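Pruitt Facilities Help Desk
Ticket 2414
Status: Resolved
Opened: 4th December
Location: Braken Building, Room 16
Category: Heating and ventilation
Equipment: Zirov wall thermostat

Reported problem
The occupants report that the room does not reach the set temperature before midmorning. The thermostat display shows the heating as on, but the air from the ceiling vent is cool. The adjoining rooms are not affected.

Initial response
The requester was asked to confirm that the thermostat was in Schedule mode and that the vent was fully open. Both were confirmed. A restart of the thermostat made no difference, and the ticket was passed to the Zundton service desk.

Site visit
The technician found the thermostat clock almost eight hours behind the building clock. The morning warm-up was therefore starting well after the room was in use. The damper above the ceiling was also closed and did not respond to the open command. Its control cable had come out of the terminal block.

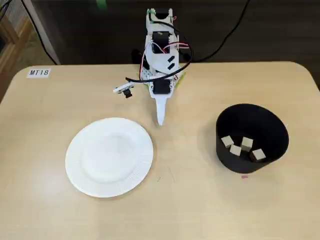 Room 16, beige table with rounded corners.

Work completed
1. Control cable reseated and terminal screw tightened.
2. Damper opened and closed from the panel three times without fault.
3. Thermostat clock set to take its time from the building network.
4. Warm-up schedule reloaded.

Follow-up
The requester confirmed the next morning that the room was at the set temperature at opening. The filter above the vent is due for replacement in February and will be handled under the regular maintenance plan. Please quote the ticket number above if the fault returns. A new request is not required.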